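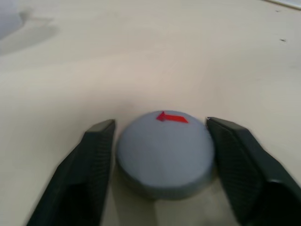 Figure 4.1 A gray puck with a small red arrow near the rim of its top face.

Chapter 4
Which Way, and How Far?

When my aunt, Annag Lindsay, gave directions to her house in Gululdale, she would tell you it was two miles from the Paterson mill and leave it at that. Two miles it certainly was, but two miles which way? I spent a good part of one September afternoon finding out, and I have had a soft spot for the subject of this chapter ever since!

Up to now we have been happy with quantities that a single number can describe – the mass of a sack of flour, say, or the temperature of a kitchen. We call these scalars. Plenty of other quantities need a direction as well before they make any sense, and these are called vectors. We draw a vector as an arrow. The head shows the direction, and the length, once we have agreed on a scale, shows the size.

You will meet three of them in the sections ahead: displacement, velocity, and force. Take your time with Section 4.2, where we add arrows head to tail, and keep a ruler and a sharp pencil beside you (a protractor, too, if you can find one).

Before You Begin
Suppose you walk 17 paces east and then 4 paces west. How many paces have you taken in all, and how far are you from where you started? Write down both answers and keep them handy, as we will come back to them in Section 4.1.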